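# Jerkilley open day, 3rd July - who went?
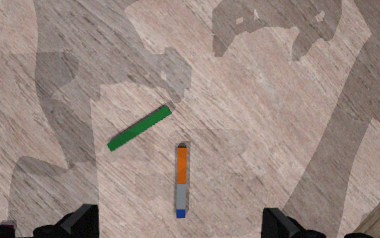

## tidepool_greg wrote:

Went to the Jerkilley open day, typing this on the train so sorry for typos. Main thing was the stick demo on the big screen in the side room. All simulated. Green bar lying on a slant, the orange/gray/blue stick next to it, gripper coming in at the stick from the blue end. You pick a task, it goes.

16 tries while I was in there. Got the stick most times, pushed it sideways on 3 of them. Good crowd, bad coffee.

Anyone else go? Did they say when the real arm is back up?

## mossbucket wrote:

Was there in the morning. Real arm was switched off the whole time, guy at the desk said "waiting on a part from Droltden" and that was it. Bit much to call it a robot open day and then show us a screen.

Parking was a mess too. 80 spaces, half of them coned off.

## ferrous_wheel wrote:

> Bit much to call it a robot open day and then show us a screen.

Disagree. The sim is the work. That's what they do all week, they run it on there before anything moves. I'd rather see that than an arm waving at kids.

Also did you look at the shadows? Big messy ones all over the tabletop, with holes in them. Asked the woman running it and she said they change the lighting and the table texture between runs on purpose, so it doesn't get used to one look.

## mossbucket wrote:

Fine but my kid is 7 and she wanted to see an arm wave.

Shadows looked like a bug to me. Couldn't tell what was casting half of them.

## tidepool_greg wrote:

Yeah I thought tree branches at first. Didn't get teh lighting explanation, must have been in the other room by then. Makes sense.

The table looked like old pink stone, or maybe wood? Argued with the person next to me over it.

## hexnut_annie wrote:

Stone. Or bad wood. Who cares

What I want to know is why the gripper goes for the stick lined up nice and straight like that. Stick's almost dead in line with the fingers, easy pick. The green bar is the one at an awkward angle and I never saw it go for that one. Did anybody?

## ferrous_wheel wrote:

Saw it do the bar twice in the afternoon. Slow. It turned the wrist, stopped, turned a bit more, then closed. First one ok, second one slipped out one side.

They don't hide the misses at least. There was a running score on the whiteboard.

## hexnut_annie wrote:

ok that's more than I got. Two isn't much to go on but thanks

Lodhi did a day like this in June and you could pick where the parts went before each run. Way better. Jerkilley should copy that.

## mossbucket wrote:

Lodhi was great. Real arm AND a screen. Kid got to press the button.

## ferrous_wheel wrote:

Lodhi also made you book a slot and stand in line 60 minutes. I walked straight in at Jerkilley.

## pallet_jack_2 wrote:

Didn't go, question for those who did. Is this the same software as the Tuvlow setup? We looked at Tuvlow for our packing line and the sim was fine but it fell apart with shiny parts. Wondering if they showed anything besides plain colored blocks.

## tidepool_greg wrote:

Only plain stuff when I was in. Nothing shiny. No idea on the software, there was a handout but I left it on the chair, sorry

## ferrous_wheel wrote:

Not Tuvlow, they wrote their own. I asked about shiny parts and got "next year". Take that how you want.

## hexnut_annie wrote:

"next year" lol

## pallet_jack_2 wrote:

Figures. Thanks all. If anyone still has the handout can you post the contact page? Don't need the rest.

## mossbucket wrote:

Think I have one in the car, it has juice on it. Will look tonight.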